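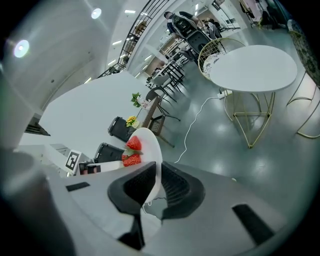
Want to help me set tables and plate up fruit?

Hi, I'm Dayana Tovar, and I'm looking for people to join a little project I run at Tredlow called the Plaseck table sessions. It's all about the everyday stuff: putting strawberries on a plate, carrying the plate to the table, moving the flowers over so there's room, pulling the chairs back in when you're done. If you're the kind of person who can't walk past a messy table without straightening it (me!!), we'll get along great.

Each session runs 110 minutes, and I'd love for you to come to 7 of them through the end of April. You'll work at a big white table with a partner, usually Rhodri Bevan or me. You don't need any kitchen experience. Most of it is slow and pretty relaxing, and you can chat the whole time, but you'll be on your feet a lot, so wear comfy shoes.

You should be 18 or over and okay handling fresh fruit. Please tell me up front about any food allergies! Strawberries come up nearly every time, and I'd hate for you to make the trip and have to turn around.

Pay is $241 for the full set, paid after your last session. If you have to drop out early, I'll pay you for the ones you did. Parking is free behind the Werthorpe building, and we're in room 311, up the stairs and to the left. There's an elevator too, on the Yorath side.

To sign up, leave a note with your name and phone number for me or Mabli Samuel at the Tredlow front desk, and say whether mornings or evenings are better for you. Evenings fill up fast, so give me a second choice if you can.

Posted February 2020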